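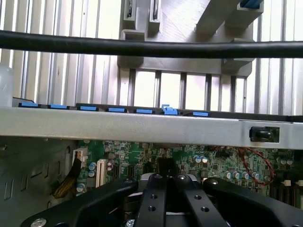
Inside an open desktop case, with a thick black cable crossing in front of the grey bracket.

Keeping a Home Backup Machine Clean and Quiet

An old desktop makes a perfectly good backup box. It sits in a corner, takes copies of everyone's files overnight and otherwise asks for very little. Most of the trouble I have had with mine came from dust, heat and cables, and all three can be dealt with at the kitchen table on a Monday evening.

Where to put it

Keep it off the carpet. A low shelf or a paving slab on four felt pads is fine. Leave a hand's width behind the case so the warm air can get out, and don't push it into a closed cabinet. Mine was in the cupboard under the stairs for its first summer and the drives ran far too hot. In September I moved it to the hallway and the temperatures dropped the same day.

Cleaning

Shut the machine down properly, switch it off at the back and pull the plug. Hold the power button in for a few seconds. Then take it outside or into the garage, because there will be more dust than you expect.

Use a soft, dry paintbrush to loosen the dust and a can of compressed air to move it along. Keep the can upright. Hold each fan still with a finger while you blow air at it. Do the front vents first, then the processor cooler, then the power supply from the outside only. Never open the power supply itself.

A vacuum cleaner is all right for the floor of the garage afterwards. I keep it away from the boards.

Cables

Take a photo on your phone before you unplug anything. Put a bit of masking tape on each drive cable and write the drive number on it – pencil is easier to read than ballpoint after a year or two.

Bundle spare power leads with hook-and-loop strips. Zip ties work, but you end up cutting them with side cutters next to something you would prefer not to cut. Check that no cable can touch a fan blade when the side panel goes back on. If you hear ticking at startup, switch off and look there first.

Noise

Nearly all the noise from an older machine is one of these:

A fan with a worn bearing. Replace it. Measure across the frame before ordering.
A drive vibrating against its cage. Tighten the screws, or fit rubber washers.
A loose side panel. A strip of draft excluder foam along the edge cures it.

Jamie Sugden wrote in to say that a cork tile under the case did more for the noise than two new fans. I tried it and it does help on a wooden floor.

Drives

Write the date you installed each drive on a label and stick it on the label side, clear of any breather hole. I keep 2 drives in use and a third in a drawer at my sister's house. Swap the one in the drawer every 12 weeks or so, and put a reminder on the calendar.

Once in a while, restore something. Pick a folder, copy it back to a different computer and open a few of the files. I do this with a folder of about 200 photos and it takes less time than making coffee.

Power

Plug the machine into a surge protector and leave the other sockets for the router and nothing else. Heaters and vacuum cleaners belong on a different outlet. If the clock is wrong every time you start up, the coin battery on the main board needs changing. Note which way up the old one sits before you lift it out.

Fuad Shiferaw asked whether to leave the side panel off in hot weather. I leave mine on. The fans are placed to pull air from front to back, and the cat likes warm places.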